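**Progress Report to the Gondville Manufacturing Fund**
Grantee: Pomero
Project: Mellala gear handling cell
Reporting period ending Jan 26, 2026

The cell remained in service during the reporting period, apart from a planned maintenance stop in December. It handled 726 gears, of which 283 were moved after that stop. Two were dropped, both before maintenance, and neither drop caused damage to the machine.

The principal task under this grant is the upkeep of the gripper. The red plastic fingers are fitted with black foam pads that bear directly on the gear teeth, and the pads are the part of the cell most subject to wear. Fraying begins near the upper end of the pad. Under the current procedure, the operator checks both pads at the start of each shift and records any loose fibers in the cell log.
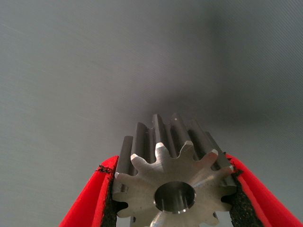
Replacement pads are supplied by Ung and are bonded to the fingers in the workshop. After any pad change, the closing position is set again and the grip is tested with a steel spur gear before the cell returns to production. Grip force was lowered slightly in December, and the new setting has been entered in the maintenance manual.

Spending on spare parts is within the approved budget. One order of foam arrived late and moved the second pad trial into the next period. Pomero requests the Fund's approval to carry the unspent portion of the trial budget forward. A revised maintenance schedule will be submitted with the next report.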